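Juego de comida de plástico con olla translúcida, marca Nollent. Probado sobre una cocinita de juguete con encimera de madera veteada. La unidad se compró en abril; el juego consta de 18 piezas, incluida la olla.

**Olla.** Plástico ámbar translúcido, planta redonda. El contenido se distingue desde fuera, lo que ayuda al recoger. El cuerpo no cede al apretarlo con la mano y las rebabas del molde son mínimas. El saliente lateral resulta corto: sirve para arrastrar la olla, pero no para levantarla llena.

**Zanahoria.** Es la pieza más larga de las que usamos. Entra bien de punta; tumbada, roza la pared y conviene girarla.
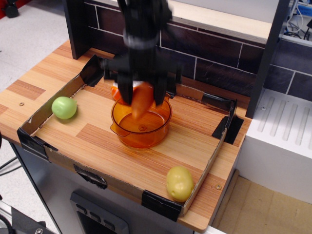

Izzati Pattinasarany objeta que la zanahoria le parece demasiado lisa para manos pequeñas y que en su casa acaba siempre en el suelo. Prefiere la patata, que por su superficie irregular se sujeta mejor. Coincido en lo segundo. En cuanto a la zanahoria, el agarre mejora si se toma por la parte gruesa.

**Patata y fruta verde.** La patata amarilla es ovalada, con bultos, y se queda donde se deja. La fruta verde pálido es casi esférica y rueda con cualquier inclinación de la encimera. De ahí el cerco bajo de cartón con cinta negra en las esquinas – solución casera, no incluida en el juego. El cartón cumple, aunque la cinta habrá que renovarla.

**Huevo.** Plástico naranja. Dentro de la olla se confunde algo con el ámbar de las paredes; un color más contrastado habría sido mejor elección. El tamaño es correcto: cabe con holgura y deja sitio para los dedos a ambos lados.

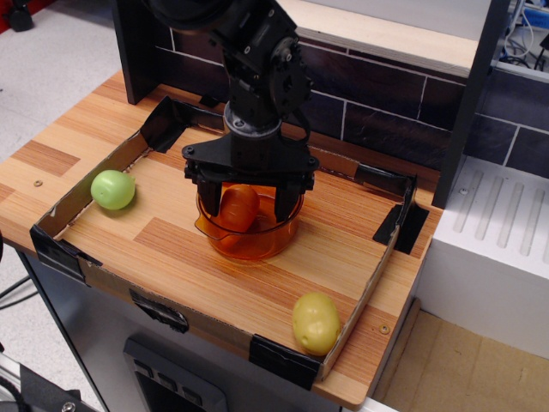
**Alasdair Baxter**
*Redactor de pruebas, Brurden*

**Limpieza y desgaste.** Agua templada y jabón neutro. Tras 47 lavados a mano no hay pérdida de color apreciable. La olla sí presenta arañazos finos en el fondo, visibles a contraluz. No se ha probado en lavavajillas y el fabricante no lo menciona.

**Comparación.** El juego equivalente de Evasis trae hasta 8 piezas más, pero su olla es opaca y de pared más fina. Para clasificar y guardar, el de Nollent es más cómodo.

**Valoración.** Recomendable, con reservas por el mango y por el color del huevo. Se echa en falta una tapa.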